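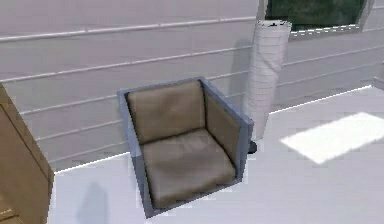 February, 6.40 a.m.

Slept badly. Went through the second draft of the clinic funding paper before breakfast. The main table still doesn't add up. The district has moved from block payment to a fee per registered patient, and the draft uses the old list size for income and the new one for staff costs. Both need to come from the same month. I have marked it and sent it back to Rami Matar.

The position as I understand it: Multetside surgery has 300 patients waiting for a first chronic illness review. The contract allows 12 weeks. The target was set when there were two nurses doing reviews, and there is now one, Aaliyah Hiebert, who also covers the Hanside sessions. No change to the target has been proposed. I asked for the reason in writing and was given a reference to an annex which doesn't contain it. 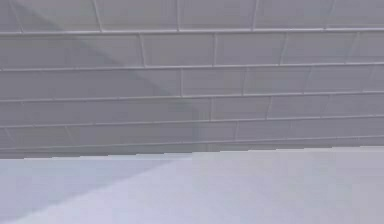 Plain tile wall and pale worktop.

11.15 a.m. Meeting with Sabina Gamage on the co-payment question. The proposal is a flat charge for repeat prescriptions handled outside hours. She wants exemptions for anyone on three or more long-term medicines. I agree with the principle but the wording refers to "items", and one medicine in two strengths counts as two items. Under that reading the exempt group is much larger than the costing assumes. She will redraft. I kept my own copy of the old clause in case it comes back.

Also discussed Witar, the booking system. It still records a cancelled slot as used if the cancellation comes in after 5 p.m. This inflates the attendance rate, and the attendance rate feeds the quality payment. Reported in autumn, no fix date.
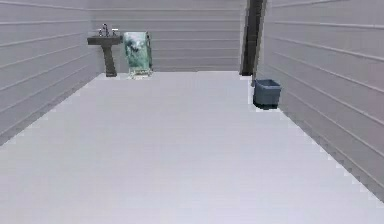 Small room, pale floor.

2 p.m. Telephone call with Hanne Lappalainen about the Kazmi ward closure. The consultation drew 200 replies. The summary sorts them into "for", "against" and "other", with "other" the largest group. I read 30 of those over lunch and most were against, with conditions. They should have been coded that way. She accepts the point but says the summary has already gone to the board. Asked for a corrected note to be attached.

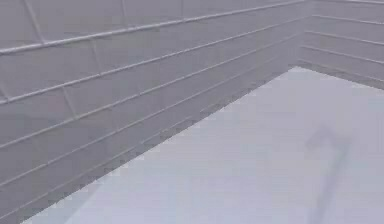

Grey wall with light rails, near the corner.

Evening. Yatziri Hinojosa rang about the transport figures. Mileage is claimed from the base surgery even when the nurse starts from home, so the rural rounds look dearer than they are. Told her to leave the rate alone and correct the start points.

To do tomorrow: list sizes from Rami, exemption wording, chase the annex again. Dentist at 4, must not forget the form.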